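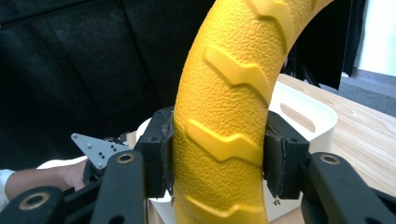 1/ Today in downsizing the toy closet: the yellow tire. Big chunky ring, zigzag tread, the bumpy skin of an orange. It has been in this house longer than the couch and has a better claim to the living room.

2/ Background for new followers. In February we move to an apartment with one closet. We currently own a closet that contains only toys, and another closet that contains toys pretending to be camping gear.

3/ The rule is one bin per kid and one bin for the dog. The bins are Nuslow bins, which I bought because the lid was supposed to click. The lid clicks if you sit on it.

4/ So the tire. It does not fit in a bin. I have tried it flat, I have tried it upright, I have tried it on the diagonal like a person getting a mattress up a stairwell. The bin is now slightly oval.

5/ My spouse's position is that it's a toy tire and therefore belongs to a toy truck, and we should look for the truck. We have never owned a truck that size. If we had, I would be driving it to work.

6/ My younger kid's position is that it's a crown.

7/ My older kid's position is that it's "for the dog, obviously," delivered in the tone of someone who has not picked up a toy since 2019.

8/ The dog walked in, looked at it, and went to lie down on the pile marked DONATE. I'm choosing to see that as input.

9/ Cleaning it is its own hobby. Tread looks great on a toy until you find out what tread is for, and what it's for is collecting things. Zigzags have corners. Corners have oatmeal.

10/ Method, if you have one of these: dish soap, warm water, old toothbrush, go along each ridge and then do the sides of the ridge. The bumpy part in between needs small circles. I did big circles first and just moved the problem around.

11/ Please label the toothbrush. Please learn from my household.

12/ Someone asked why I don't just run it through the dishwasher. It's a Brunner, the dishwasher, the compact one, and the top rack is set up for people who drink espresso and live alone.

13/ While it was drying in the tub I did the rest of the closet. Highlights: a puzzle with 100 pieces on the box and 74 in it. A second puzzle, same situation, no relation. A recorder. I put the recorder in the outgoing pile so fast I pulled something in my shoulder.

14/ Also found the Detness moving checklist I printed when we signed the lease. It says to "begin with items that carry little emotional weight." I began with a yellow tire and it's now been most of a morning.

15/ I did list it, for the record. Put it up on the neighborhood swap page for 5 dollars. Wrote "toy tire, yellow, plenty of tread left." I was very pleased with that and nobody mentioned it.

16/ First message: is it real rubber. I don't know. I don't know what it is. It's yellow.

17/ Second message: would I take a blender. We have two blenders. I asked what kind of blender anyway.

18/ Third message: would I deliver it to a town 200 miles away. For 5 dollars. With a winking face, so I assume that was the negotiation.

19/ Then the younger one found out about the listing, because I was reading the messages aloud for entertainment, and there was a speech. The speech covered betrayal and also lunch.

20/ The listing is down. To the blender person: I'm sorry, you seemed nice.

21/ New plan, storage edition. The Adari shelf in the hall has hooks on the side that have never held anything heavier than a tote bag. A ring is basically a thing that was born to go on a hook. I was proud of this for the length of time it took to walk to the hall.

22/ The hook is too short. The tire hangs on it for as long as you keep looking at it.

23/ Update: it is on the newel post at the bottom of the stairs. It went on like it had been measured for it. There are no stairs in the new apartment.

24/ Current bin status, for those of you keeping track of my life. Kid bin one, closed, with sitting. Kid bin two, closed, because it's mostly stuffed animals and they give up air. Dog bin, contains the dog's blanket and, as of ten minutes ago, the recorder.

25/ I don't know who moved the recorder. Everyone has been interviewed.

26/ Tomorrow is the camping gear that is not camping gear. If anyone local wants a tent bag full of wooden train track, I can throw in a blender.

2021-01-13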